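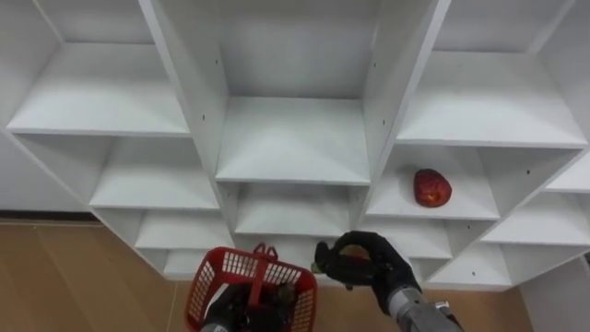 Cuaderno de taller · Ilustración y proceso

Noviembre, por la tarde

Sigo con las viñetas para el suplemento de Zerkunora y hoy por fin me peleé con el color. Tenía 11 bocetos a lápiz, muchísimos para un encargo de cuatro, pero es que me cuesta soltar ideas (ya lo sé, Tainá, ya lo sé). Tainá Quintana pasó a las cinco, los miró boca abajo en la mesa y apartó el del buzo leyendo el periódico. Dice que el chiste se entiende antes de que uno llegue a la cara. Me lo quedo.

Pruebas de tinta: el azul de Cevstead me sale más verdoso en el papel satinado que en el de algodón. Repetí la mancha tres veces con el mismo pincel y nada, igual. Para la segunda viñeta lo bajo con gris y listo.

El texto de la columna tiene unas 257 palabras y el dibujo va metido en medio, así que la figura tiene que aguantar muy pequeña. La reduje a 15 mm de ancho y el periódico se empasta. ¡Fuera las líneas del titular!

Pendiente:
- escanear el buzo y la escalera
- preguntar a Fontes si el fondo va a sangre
- devolver la plumilla a Tainá

Mañana pruebo la escalera sin contorno, solo con mancha.

Entradas recientes
Portada para Skitby: tres versiones
Lápiz graso sobre papel teñido
Dibujar manos sin mirar

Inicio | Cuaderno | Encargos | Contacto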